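Search this knowledge base Search Clear

Duvus Support > Teleoperation > Hands and gloves

Ticket: Right hand lets go by itself during demonstration, left hand follows late
Opened by: Iida Savolainen
Assigned to: Rawiri McAlister
Status: Solved, kept open for comments
Software: Duvus teleop client, build 31

First message, 15 February 2025

Hello. We are teaching our two-arm station to pass a thin rod from the right hand to the left hand. The operator wears the Plaltov gloves and sits two metres from the station, and the demonstrations are recorded for training. Since we changed to build 31 we have two problems and I don't know if they are one problem or two.

Problem A. The right hand holds the rod, the operator keeps his own fist closed, and after some seconds the right hand opens a little. Sometimes the rod only slides down. Sometimes it falls completely. In the log the commanded value of the fingers goes from 0.92 to 0.70 with no movement from the operator.

Problem B. The left hand follows the operator with a delay. The arms are not delayed, only the fingers. The operator says it feels like wearing the hand of somebody else.

What I have tried already:

1. Restart of the client and of both hand controllers. No change.
2. New calibration of the gloves, open hand and closed fist, three times. Problem A disappears for a few minutes and then it comes back.
3. Exchange of the left and right glove cables at the hub. The delay stays with the left hand.
4. Going back to build 30. I could not do this, the installer says the hand firmware is too new.

I attach the log of one session. The first bad release is at line 3,808.

Iida Savolainen
Bravala workshop

Reply from Rawiri McAlister

Hi Iida, thanks for the clear list. Couple of questions. Is "hold assist" switched on for the right hand? And does the release happen at any arm position, or mostly when the hands are near each other? Please also tell me the glove sample rate shown in the status bar, left and right separately.

Reply from Iida Savolainen

Hold assist is on. I did not switch it on myself, so I suppose the update did it. I looked at the older recordings and it is off in all of them.

The release happens mostly near the other hand, yes. I did not notice this before you asked. When the right hand carries the rod alone above the table, it stays closed. When the rod comes down between the fingers of the left hand, the trouble begins.

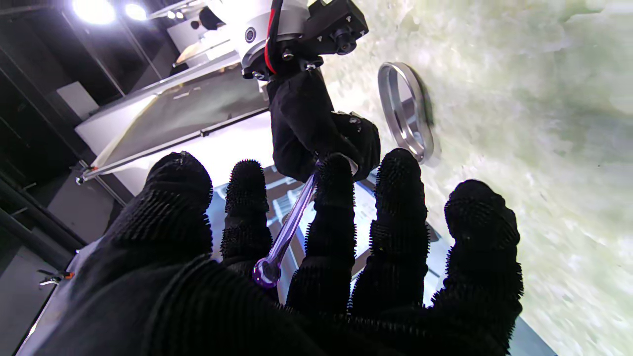

The sample rate is 31 on the right side and 13 on the left side. I thought that both should be equal. The number on the left is very steady, it does not jump like a bad radio connection would.

One more observation, maybe not useful. The operator, Rangi Whitelaw, has learned to make his fist harder when he comes near the left hand. It does not help the robot, but his forearm is tired after eight demonstrations. I asked him to relax again because I don't want that such a habit goes into the training data.

Reply from Rawiri McAlister

It's two problems. Hold assist watches the finger load and eases off when it thinks the other hand has taken the object. With a thin rod, a light touch from the other hand is enough to fool it. It was meant to be off by default and build 31 got that wrong, sorry.

The left rate of 13 looks like power saving in the glove hub. Please try this:

– Settings, Hands, Hold assist: set to Off for both sides.
– Hub page, Power: set to Always on. Unplug the hub for a minute after you save.
– Calibrate again with the hands in the position where you start the task.

Reply from Iida Savolainen

I did the steps in your order. After the hub was unplugged, both sides show 31 and Rangi says the left fingers are with him again. So Problem B is finished.

Problem A is much better but was not gone immediately. The right hand still opened once, in the third demonstration. I found that our project file has its own copy of the hold assist setting and it wins over the page in Settings. I changed it in the file also. After this we made some 13 handovers and the commanded value stayed flat in all of them, until the operator opened his own hand.

For other people who read this: check the project file first. The line is called hold_assist_default and it sits under the heading for each hand, so you must change it twice.

I have one question left. We have old demonstrations from this week where the hand opened by itself. Can I keep them if I cut the end, or is it better to throw them away?

Reply from Rawiri McAlister

I'd throw out any where the commanded value drops while the glove value doesn't. If the drop comes after the left hand has a proper grip you can keep it, but mark it. The project file override will go in the release notes – good find.

Reply from Iida Savolainen

Then I throw them away. It is one morning of work and the colour labels were wrong in half of them anyway. Thank you for the help.

Filed under: Gloves & Hands | Two-arm tasks | Build 31 | Known issues

Comments (4)

Adaeze Akinola
Same rate of 13 on our left glove, same fix. We needed to unplug the hub twice before it kept the setting.

Inès Barbier
Does this apply to the Sang hub as well? I don't find a Power entry on my hub page.

Rawiri McAlister
Inès, on the Sang hub it's under Advanced, and it's called Idle mode. Set it to Never.

Inès Barbier
Found it, thanks. The left side is at 31 now.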